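## Short film season opens at the Kong

9/18/24

The Kong reopens its upstairs screen at the end of September with a season of short films, put together with the Brarka short film festival. It runs over six evenings. Each programme lasts between seventy and ninety minutes and is shown once, with no interval.

Brarka received 518 entries this year and chose 30 of them for its main selection. All 30 will be shown at the Kong, five to an evening. Members who went to Brarka in the spring will have seen some of them already, but the order is new. The festival grouped the films by country. Jingyi Qian, who has programmed our season, has grouped them by length and pace, so that the longer films come last and the very short ones aren't lost between them.

"Five films is as many as I can remember properly on the way home," she said when we asked why the evenings weren't longer. "At six I start mixing up the endings."

The opening evening is mostly documentary. It includes a film about a ferry crossing that has been run by the same family for three generations, and another made up entirely of telephone calls to a lost property office. The second and third evenings are fiction. The fourth is for films by directors under twenty-five, two of whom are travelling to Hirkik and will talk to the audience afterwards. The fifth is a mixed programme, and animation has the sixth evening to itself.

Subtitles are in English throughout. Three of the films have no dialogue. Captions for deaf and hard of hearing viewers will be on for the whole of the fourth evening, and we hope to extend this to the fifth if the files reach us in time. The loop in the upstairs screen has been repaired and was tested this month.

### Tickets

Single tickets are on sale at the box office and on the website. A season pass covers all six evenings and costs the same as four single tickets. Passes can be shared within a household, but only one person can use a pass on any one evening. Seats are unreserved. The doors open half an hour before the start and latecomers will be let in between films only.

The old paper vouchers given out last winter are still valid for this season — please hand them in at the desk, as the website can't read them. They can't be used against a season pass.

School groups should write to the box office before booking. We have kept some places back on the fourth and sixth evenings. Two of the films on the third evening are not suitable for under-fifteens, and we will not be admitting younger children to that programme even with an adult.

### Equipment and funding

The season has been paid for partly by members' subscriptions and partly by a grant of 900 from the Hirkik arts fund, which covers the screening fees. Vikamex has lent the upstairs projector until the end of the season. The old one will be used for spares. A further 300 has been set aside for the directors' travel, and anything left over goes towards printing the programme notes.

The notes will be free. They are four pages long and give a paragraph on each film, with the director's name, the country and the running time. Last year's were printed in grey on grey and a good many people complained. This year's are black on white.

### After the screenings

The bar stays open for an hour after each programme. On the final evening there will be an audience vote for the best film of the season, with the result sent to Brarka. Voting slips will be on the seats. You need not have been to all six evenings to vote, but you can only vote for films you have seen.

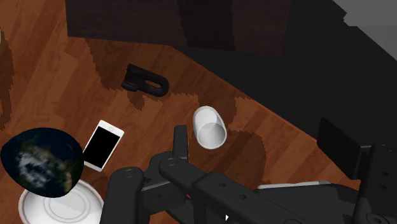 Before the animation programme, Jingyi Qian will give a short introduction to computer-made interiors, starting an hour ahead of the screening. She will talk about how an animator furnishes a room and how much of the work goes into surfaces that audiences hardly look at. Floors take up a good part of it. On planks like the reddish-brown ones in the picture, she will look at the darker grain lines and the slight changes of tone from one board to the next, and then at the shadow a piece of furniture throws across them. No knowledge of software is needed. The talk is free to anyone with a ticket for the evening, and places can be booked at the desk.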